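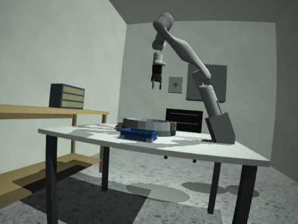

I've finally found a colour for the dining room, and it's grey! Well, greys, plural. For years I thought grey was what you painted a room when you'd run out of ideas, and then Delphine Szabo lent me her old decorating notebooks and I haven't stopped looking at the stuff since. You start seeing how many kinds there are — pale grey arm, dark grey base, big grey ring of a container on a white tabletop, and none of it feels dull to me. The white does a lot of the work, I think. Put a soft grey beside it and the grey suddenly has some colour in it.

So on to our dining room, which faces south and gets very little sun here in Trernville, even in April. I brought home 4 sample pots and painted big squares on lining paper so I could shift them about (do this, please, don't paint straight on the wall like I did in the hallway). By mid-morning two of them had gone properly blue. One went a bit purple near the window. The last was the warmest of the lot, almost mushroom, and at seven at night with the lamp on it was gorgeous. I stood there with my tea going cold, grinning at a piece of paper.

Dwayne Mbeki came over and said it looked like porridge. I like porridge!

We're doing the skirting boards in a deeper shade of the same grey, and the ceiling stays white. I did wonder about taking the wall colour right up and over, and Delphine is very keen on that, but the room is small and the cornice is pretty, so I want it to show. The old sideboard from Manninen is staying as it is. It's a honey-coloured thing with brass handles and it looks lovely against the sample, much better than it ever did with the cream.

Sanding starts this weekend, if I can find the good masking tape. I'm also after curtains and can't decide between mustard and a dark green, so if you've hung either against a warm grey, please tell me how it went — I'd love to hear.

Contact | © Hutoren Home Notes | Back to top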